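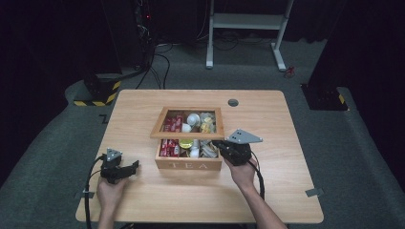 3 min read

How to Write Rules for Handheld Gripper Sessions That People Will Follow

November tends to be when labs rewrite their collection guidelines. Most of the drafts I get sent are too long. The one from Skavport had 12 sections and a glossary. I doubt the operators got past the second page, and the recordings suggest the same.

What follows is what I'd keep. It assumes two handheld grippers, one operator, and a tabletop task such as sorting packets in a tea box.

Step 1. Write down the start state

"Box on table" is useless. Say whether the lid is up or down, which way the front faces, and which compartments hold what. If the lid has a glass panel, say so, as reflections can confuse a vision model and you'll want to find those runs later. Some people claim a loose start state gives you variety. Maybe it does, if somebody logs it. I have yet to see a log that convinced me.

Step 2. Deal with the cables

Each gripper cable needs a route that stays out of the work area through the whole reach. Have the operator stretch to the farthest compartment with each hand before recording. If a cable drags over the tabletop or pulls at the wrist, reroute it. Check the floor as well. Cables running back to a rack are a trip hazard, and a line about "due care" in a PDF won't change that.

Step 3. Keep the markers clear

If your grippers carry tracking markers on a top plate, the rule should be short: no sleeves, fingers or lid in front of the dots. Test it at the worst angle of the task. The Telstead checklist only asks for a test at rest, and that tells you very little.

Step 4. Define a failed run before you start

Does a dropped packet count? A torn one? A second try at the same grasp? Decide now. Gagnon, a data set of 1,690 runs, left this to each operator, and I wouldn't trust its success rate for anything.

Step 5. Set a stopping point

Tired hands make sloppy grasps. Stevenska allows up to 300 runs per shift. I can't find where that number came from, so treat it as a ceiling and schedule breaks well before it.

Step 6. Cut the document

Print it. Anything past 3 pages goes in an appendix. Then watch a session with the rules in your hand and cross out each line that had no effect on what the operator did.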